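Filed under: Spine Registry | Funder Reports | Outcomes Research

Lumbar Fusion Outcomes Registry - Interim Progress Report
Submitted to the Kushnir Foundation, 2025-01-18
Prepared by Marcelle Besnard, registry manager, Bristholm Spine Center

14 shares | 2 comments

1. Status against plan

Enrollment is open at both participating hospitals, Bristholm and Drellstead. The target for the full grant period remains 2000 patients undergoing one- or two-level lumbar fusion for degenerative disease. Bristholm is on schedule. Drellstead opened later than planned because its ethics approval had to be reissued after a change to the consent form, and it is now enrolling at the expected monthly rate. We do not request a change to the target at this time.

The protocol is unchanged from the version attached to the original application, with one exception. The leg pain score is now collected separately from the back pain score at every visit. The earlier form combined them at the six-week visit only, which made that visit hard to compare with the others.

2. Data collection

Patients complete the disability questionnaire and both pain scores before surgery, then at six weeks, six months, one year and two years. Surgeons complete an operative form covering approach, levels fused, graft type, implant class, blood loss and any dural tear. Forms left open after discharge are returned to the operating surgeon by the registry office.

Completion of the operative form is good at both hospitals. The graft type field is the weak point. Surgeons were entering free text where a combination of local bone and allograft was used, and the entries could not be grouped without going back to the operative note. Ziad Khalaf rebuilt the field as a fixed list with a second box for combinations. Older entries are being recoded by hand and the original text is kept alongside the new code.

Follow-up at six weeks is close to complete. Follow-up at six months is lower than we would like, mainly among patients who live a long distance from the hospital and have their wound checks done locally. A telephone option was added for this group. The interviewer reads the questionnaire items as written and does not rephrase them - this was a condition of the ethics approval.

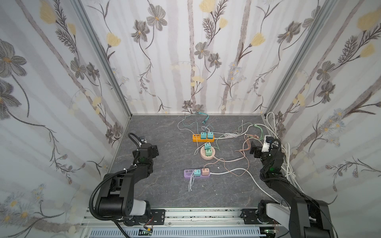 One limit of the telephone option is that radiographs cannot be obtained with it. Patients followed by telephone will therefore count toward the patient-reported outcomes but not toward the fusion assessment, unless they attend for imaging at one year. The analysis plan already treats these as separate endpoints, so no amendment is needed.

3. Imaging review

Fusion status is read from CT at one year by two reviewers working independently, with a third reading where they disagree. Myrtle Whitlock and Jalen Ruiz-Ortega are the primary reviewers. Both completed the training set before reading study scans. Most early disagreements concerned the posterolateral gutter, where partial bridging was graded differently. The reading guide now defines partial bridging by side and by level, and the affected scans will be read again under the new wording.

Scan transfer from Drellstead was interrupted for 6 working days during a server replacement. All scans were recovered and checked against the hospital list.

4. Staffing and spending

The second coordinator post was filled by Deolinda Ramalho, who covers Drellstead and the telephone follow-up. The statistician's time was used at a lower rate than budgeted, as no outcome analysis is due until the one-year data are locked. We ask to carry the unspent part of that line into the next period. Software licensing through Grurkau was renewed at the same price. Travel is under budget.

5. Next period

- Finish recoding the graft type field
- Complete the repeat readings under the revised guide
- Hold the data quality meeting at Drellstead in February
- Send the site-level completion tables to both surgical departments
- Draft the baseline characteristics paper

The baseline paper will describe the enrolled population and will not report outcomes. A draft will be sent to the foundation before submission to a journal, as the grant terms require.

Comments (2)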